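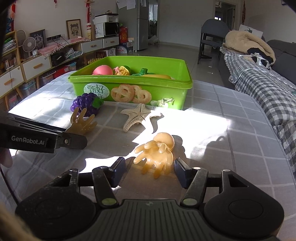 How do you get candle wax out of a cotton tablecloth?
Let it harden, scrape off what you can with a dull knife, then iron the spot between two layers of plain paper until the paper stops picking up grease.

wumgate_annie
That's the method from the sticky, and I'd like to report that I followed it and now own a tablecloth with a flat, shiny, very well pressed stain. Red candle, white cotton. Any ideas before I start calling it a pattern?

pressandpray
The paper gets the wax. What's left is dye, and dye doesn't care about your iron. Dab it with rubbing alcohol from the back, clean rag underneath, move the rag a lot. Then wash warm.

Kasham12
Disagree with the iron completely. Heat sets the color. I put mine in the freezer, crack the wax off and go straight to the alcohol. I've saved every tablecloth I own this way except the one I threw out.

pressandpray
So, not every tablecloth.

Kasham12
The one I threw out had gravy on it as well. Separate issue.

lintmagnet
Boiling water through the stain from a height. My grandmother stretched the cloth over a bowl with a rubber band and poured from the kettle. Worked on cotton, and it kept us kids out of the kitchen.

wumgate_annie
From what height? I have a stepladder and bad judgment.

lintmagnet
12 inches or so. Leave the stepladder out of it.

Old Plirnov
You're all going to a lot of trouble. Put the fruit bowl on it. I've had a fruit bowl in the same spot since April and my in-laws have complimented me on the fruit.

pressandpray
What do you do when somebody wants an apple?

Old Plirnov
They take the apple. The bowl stays.

Kasham12
Whatever you do, don't put it in the dryer until the mark is gone. Hang it up and look at it in daylight. A faint pink ring you can't see at 5 in the evening is very easy to see at lunch.

wumgate_annie
Update: alcohol from the back, 21 minutes of dabbing, then a warm wash. The red is now a sort of apologetic pink. Doing another round tomorrow. The freezer was full of peas so I can't comment on that school of thought.

Kasham12
You could have moved the peas.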